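Home | Standards | Working Notes | Interviews | Archive

Channel width, timing and the rural link: an interview with the Plallent network lead

The Plallent district network runs fixed wireless links to farms, two schools and a grain terminal. Its network lead has spent most of the past year moving the network from a contention-based access scheme to a scheduled one. We spoke in November, shortly after the last sector was changed over.

The original network used equipment derived from wireless LAN practice, in which each station listens before it transmits. The network lead considers this adequate over short distances. "At 200 metres the stations can hear each other and the scheme does its job," the lead said. "Over a long path, two subscribers on opposite sides of the tower can't hear each other at all. They both decide the channel is clear, and the base station receives neither of them properly."

Request-to-send exchanges were tried first. They reduced collisions in the Forngate sector but consumed airtime, particularly where the traffic was mostly small packets. The decision to move to scheduled access followed a month of logging. The busiest sector recorded 2253 retransmitted frames in its worst minute, and 1359 in the same minute after the exchange was enabled. "An improvement, but you can't sell a service on it," the lead said.

Under the new arrangement, the base station allocates every uplink slot. A subscriber unit transmits only when granted time, and the frame length is fixed across all sectors. The interview spent some time on frame length. Shorter frames reduce delay but raise the share of each frame lost to guard intervals and mapping overhead. Plallent settled on 4 milliseconds after testing three alternatives.

"People ask why we didn't go shorter," the lead said. "The guard time is set by the farthest subscriber. It doesn't shrink when the frame does." 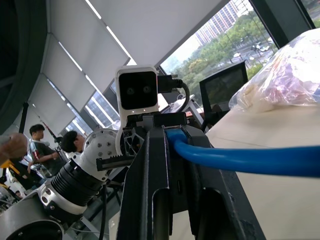

What happens to a link when the base station loses its timing reference? The base station holds its last known timing from a local oscillator and keeps transmitting until the estimated drift passes a set limit, then shuts the sector down.

The limit is conservative. All sectors on the Vudgate tower share two channels, front to back, and a sector that drifts will begin transmitting while its neighbour is receiving. Losing one sector is preferred to degrading four. The network lead would like the standard to say more on the subject. "Holdover is left to the manufacturer. One data sheet gives you a figure in hours, another gives it in microseconds per day, and a third says nothing."

Channel width was a second point of disagreement during planning. The supplier, Kiiskinen, recommended the widest channel the licence permitted. The network lead chose half that width for the outer sectors. Noise power rises with bandwidth, so halving the channel recovers 3 dB of signal-to-noise ratio, and at the edge of coverage this was enough to hold a better modulation through rain – a result the supplier's planning tool also predicted once the correct antenna heights were entered.

Service classes have been kept simple. Voice receives unsolicited grants at a fixed interval. Everything else is best effort, with a minimum reserved rate for the schools. The base station controller supports 3000 service flows, far more than the network is likely to need. Polling classes remain switched off. "We couldn't show they gained us anything with this traffic," the lead said.

The next task is encryption key renewal, which currently causes a short gap in traffic on older subscriber units. A firmware change is being tested on the bench at Forngate, with overlapping key lifetimes. The lead expects to publish the measurements as a working note, including the configurations that failed.

Contact | Copyright Working Notes | Back to top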